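4.2 Condition of the pouches on return

Metallic foil pouches are often judged by the state of the seal at the moment of packing, and much less often by their state after ordinary use. The present section deals with the second matter. The returned stock consisted of 141 pouches that had been issued to households in the Estgate district and handed back in September. All were of the flat type supplied under the Plakero name, without a gusset or a zipper, and all had been stored by the households in whatever way they saw fit. Participants were not told that creasing would be recorded.

Each pouch was inspected by Miyuki Fujimoto and a second reader working separately. The readers noted the state of the two ends, the presence of loose or ragged foil along the long edges, and the general direction of the creases. A pouch was handled by one end only until the first reading had been completed, so that no new folds were added across the body.

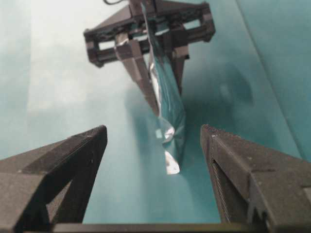 Figure 3. Metallic foil pouch held by its upper portion, with creases along one edge.

The readers agreed on the condition of the ends in all but 33 cases. Most of these differences involved edges that one reader had recorded as worn and the other as torn. The wording of the recording sheet was at fault here: it offered both terms and defined neither of them. Fumiko Oshima reviewed the disputed pouches and assigned a single term to each, and the sheet was then revised for the Pekside returns, which are reported in Section 5.

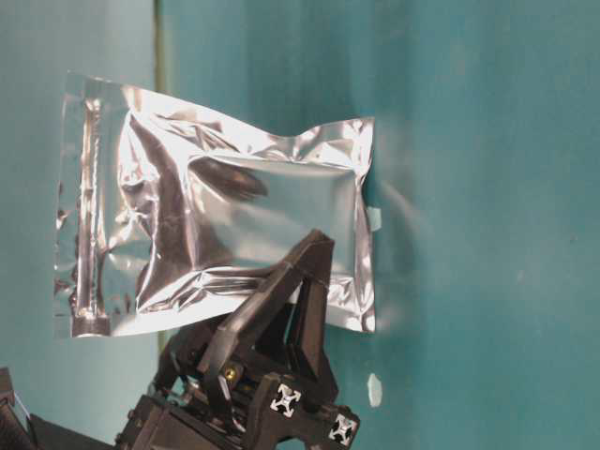 Wear at the ends was recorded apart from wear on the body. A sealed margin is stiffer than the panel next to it, and a pouch that is bent repeatedly near the margin tends to fold along the same few lines. The two ends of a single pouch may therefore age quite differently. The contrast is plain where one end is squared off with a vertical seam, while the margin at the other is flatter, crossed by vertical creases, and tattered along its outer edge. The foil in such a margin can look thin enough to be slightly see-through. This appearance was entered as "translucent" and was not treated as proof of a leak – several translucent margins held air without difficulty when tested.

Creases on the body were harder to classify. The readers first tried to separate sharp ridges from soft wrinkles, but the distinction depended heavily on the lighting of the table, as foil throws bright highlights and mirrors any dark object near it. A long dark reflection can be mistaken for a stain or a deep fold. The practice adopted was to turn each pouch once through a half circle and to record only those marks that stayed in place. Under this rule 1,314 creases were entered for the full set of returns.

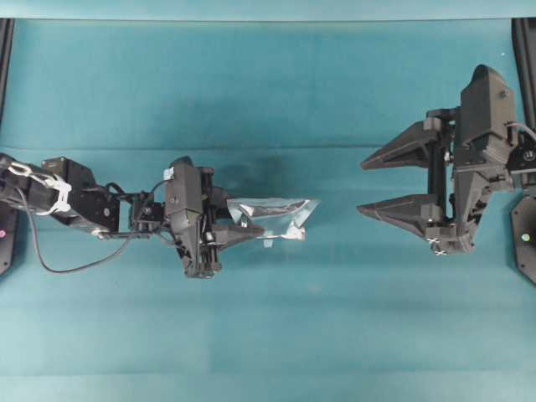
The total should be read with some care. Creases shorter than the width of the sealed margin were left out, and where several wrinkles met at a corner they were entered as one. Diagonal creases were more frequent than lengthwise ones, a result in keeping with the earlier Kuroda trial, in which pouches had been kept upright in a drawer. Storage position was not controlled in the present work. Households that mentioned it usually said that the pouches were laid flat, though a few had folded them in half to save space.

Ragged long edges were found mainly on pouches that also had heavy creasing near one corner. The two conditions may share a cause – the foil is bunched each time the pouch is squeezed to press out the air – but the return records do not allow the point to be settled.

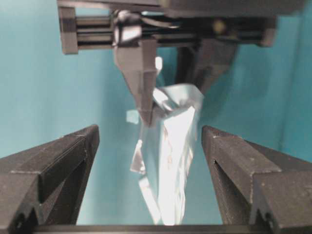

Does a heavily creased pouch need to be withdrawn from use?

Creasing by itself was not accepted as grounds for withdrawal. A pouch was set aside only when a seam had opened or when a crease had worn through to a visible hole, and a pouch with many wrinkles and sound seams was returned to the household on request.

The same rule was applied at both sites. Households were asked to stop using any pouch whose seam could be parted with light finger pressure, and a replacement was sent within the month. The sealing tests on the remaining stock are described in Section 4.3.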